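Home Club Entries Rules Contact
Search the wiki Go
September, by the Dedorell page editor

Leron Household Round

The Leron Household Round is a student robotics project run by our club at Dedorell, and I've been on the team long enough to have opinions about it. Teams bring one arm program and work through 6 chores in an ordinary lounge room, with 35 minutes on the clock. The top score is 300, and yes, we've come close — once! Bin liners are the chore everybody dreads, mostly for how the plastic twists.
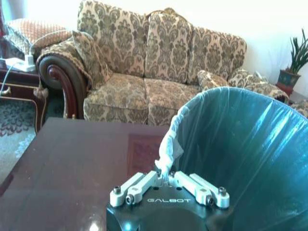

Liner chore: teal bin, clear liner, gripper at the bunched plastic.

The round grew out of an after-school class at Urquhart, where the marking was done on paper and argued over until tea time. Clorkberg came in later with the score sheets we use now (much neater, though I miss the arguing). Our log has 351 practice runs in it, and I typed up most of them myself.
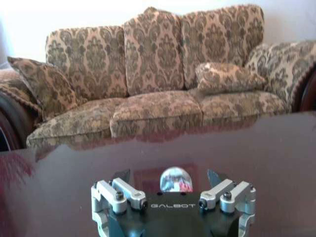

Scoring is kinder than it sounds. You get points for finishing a chore, a few more for a tidy approach, and you lose some if you bump the furniture. Tabletops are what I'd tell a new team to practise over. A dark glossy one like ours gives you back a blurry upside-down sofa, plus a faint shadowy copy of the gripper itself, so I always have beginners write down which edges are real before they touch the code. Matte tables can wait until second term.

See also: Dedorell Club, Urquhart class notes, Clorkberg score sheets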